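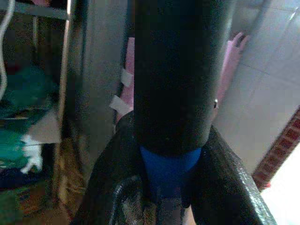
Black cylinder with a blue piece under it

Sunday, October 6, 2024
Posted by gasworks_end

Has anyone else had the Benard leaflet through the door about "historic Vidum"? Glossy thing, folded in 3, says our end of town was "a thriving village in its own right" long before the railway and that the new Drellura flats are "bringing the old quarter back to life". I've lived off Shehu Street since 2000 and never once heard a neighbour say they lived in Vidum. We said the gasworks end, or the bottom of Shehu Street if we were talking to a taxi driver.

I'm not against flats. I'd just like to know if there was ever a village or if somebody in a sales office liked the sound of it.

----

towpath_mole wrote:

There was a Vidum. Whether it was a village is another matter. It's on the old parish map in the library, upstairs on the left-hand wall by the photocopier, written across some fields between the brook and what's now the bus depot. Two buildings marked, and one of those might be a barn.

----

gasworks_end wrote:

Two buildings, one of them possibly for cows. Thriving.

----

pelham_bricks wrote:

I think you're being a bit hard on it. Lots of proper districts started as a farm and a lane. My gran's rent book had "Vidum Cottages" printed on the front, so the name was in use well after the map, and by ordinary people paying rent. It died out because the cottages were pulled down and the council put the whole lot under the one ward name. That happened all over.

What I do object to is where Benard have drawn the line. On the leaflet Vidum runs right up to the park. It never went near the park.

----

towpath_mole wrote:

Can you scan the rent book? I don't doubt you but I've heard about a lot of rent books on this forum and seen none.

----

pelham_bricks wrote:

My cousin has it. I'll ask.

----

no69bus wrote:

Does it matter? Every area name was made up by someone. The park end was named by a builder too, he just did it long enough ago that you all think it's heritage. If people moving in want to say they live in Vidum, let them. The 69 will still be late.

----

gasworks_end wrote:

It matters when the name comes with a price. The same leaflet calls Drellura "a short stroll from the station". I walked it in September with shopping and it is not a stroll. If they'll stretch that, I don't see why I'd trust them on the history.

It also says the brook was "famed for its healing waters". Famed where? It ran past a gasworks.

----

towpath_mole wrote:

The healing waters bit comes from a Victorian guidebook that said the same of pretty much every stream in the county. The writer got his facts from innkeepers. I wouldn't hang a coat on it.

I had another go at the library yesterday. The tithe list gives plot 476 as "Vidum Piece, pasture". No church, no chapel, no inn, no smithy under that name. So I'd say it was a field name that stretched to cover a farm, and later on perhaps a row of cottages if the rent book turns up. I can't get a village out of it.

----

pelham_bricks wrote:

Not having a church doesn't prove there wasn't a village. People walked to the next parish.

----

towpath_mole wrote:

True, but then you'd expect houses. The list has occupiers for every dwelling on the lane and there's only the one household at Vidum. I looked at the later copy as well and it's the same.

----

pelham_bricks wrote:

Hamlet, then.

----

towpath_mole wrote:

A farm. I'll give you hamlet when I see the cottages.

----

weir_and_tear wrote:

Coming in from the other side, we bought at Drellura off plan and the history was part of the pitch. There's a board in the lobby with a drawing of a village green and a duck pond. I asked at the sales office what the drawing was based on and was told it was "an artist's impression of the period". Which period, they couldn't say.

Flat's fine. Windows are good. I tell people I live near the bus depot.

----

gasworks_end wrote:

A duck pond! Any pond on your map, mole?

----

towpath_mole wrote:

There's a small blue smudge by the barn. Could be a pond, could be damp. The map has been on that wall a long time.

----

no69bus wrote:

So it's a pond. Benard 1, forum 0.

----

pelham_bricks wrote:

Cousin says the rent book is in the loft and she isn't going up there till the boiler man's been. Will post it when I have it.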